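Lumport pauses packing sessions after gripper jams

Zasamham has stopped using 20 of its hand-held grippers after a finger failed to open on release and pinched a worker's thumb at the firm's Lumport site on Saturday.

The worker was treated for bruising and went home at the end of the shift. The grippers are carried by people, who use them to do household jobs while the tool records each movement. The recordings are later used to program robot arms.

Rianne Hermans, who runs the Lumport site, said the fault was traced to a pivot pin that had worked its way partly out of the linkage. With the pin sitting proud, the jaws closed normally but stuck when the trigger was let go.

"The person reached in with their free hand to clear it, and it let go all at once," she said. "We've told everyone to put the tool down and call a lead if it sticks."

All 118 grippers at the site were checked by Monday. Pins were loose on 20 of them, all from one delivery supplied by De Graaf. The other units are back in use with a mark painted across each pin, so that any movement shows up at the start of a shift.

Thijs Dekker of De Graaf said the pins should have been fixed with thread-locking compound and that replacements would be sent at no charge. He did not say how many other customers had received the same parts.

Work on the current job, packing and unpacking toiletries and cleaning products in bedrooms and kitchens, has fallen behind. Zasamham had planned 1220 recordings for its client Clenex by the end of November. 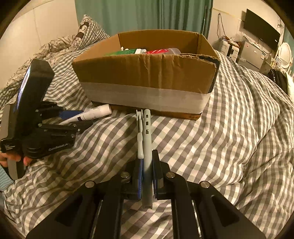 What happens next

The workplace safety regulator has been notified. Zasamham said the stood-down grippers would stay in a locked cupboard until new pins were fitted and each tool had been opened and closed under load 86 times without sticking.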